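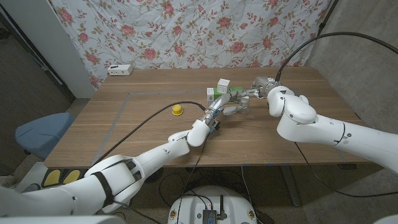

Figure 11.1 A light brown table with a gray tape outline

Chapter 11
Who Pays for Local Health Care?

In the last chapter we looked at how a hospital is managed. Now we turn to money, and to the people who decide how it is spent.

The town of Troltau had for many years a small clinic with 12 beds. In March the regional council proposed to close it and to send all patients to the hospital in Dadby, nearly 4 hours away by bus. The council said the clinic was too expensive. The local health workers' union answered that the budget had been cut two times before, and that a service without money will always look expensive.

Both sides spoke about cost, but they did not mean the same cost. The council counted wages, heating and repairs. The union counted also the lost working days, the bus tickets and the care that families must give at home. These second costs are real — they only stand in another person's budget.

In this chapter you will study:

How public health care is paid from taxes, fees and insurance
What happens when a service is given to a private company, with the Kuipers contract as our main case
How residents can take part in a decision before it is made

Key terms: public budget, outsourcing, user fee, consultation

Before you read

Find out who owns the clinic or hospital nearest to your home. Write down where you found the answer, and keep your notes for section 11.2.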